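Lellum – Conjunto de registos de tampos de mesa
Ficha de dados, versão 2
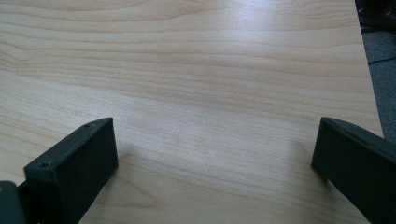
O conjunto Lellum reúne registos de superfícies de mesas de trabalho e de refeição, organizados para o estudo do veio, do tom e dos reflexos em tampos claros. A recolha teve início em março, no âmbito do projeto Zavetberg, e a presente versão foi publicada em 12 de maio de 2022.

Conteúdo
O material distribui-se por 16 pastas, uma por mesa. Cada pasta inclui as imagens e um ficheiro de notas com o tom do tampo, a direção do veio e as zonas de reflexo. Os campos sem informação ficam em branco.

Critérios de anotação
O tom é registado na zona sem reflexo. O material do tampo só é indicado quando consta da ficha do fabricante – nos restantes casos, utiliza-se o valor "não determinado".

Limitações
As cores não foram calibradas entre mesas. As pastas 2 e 8 aguardam revisão das notas.

Responsável pela manutenção: Jolán Pap, Arquivo Avram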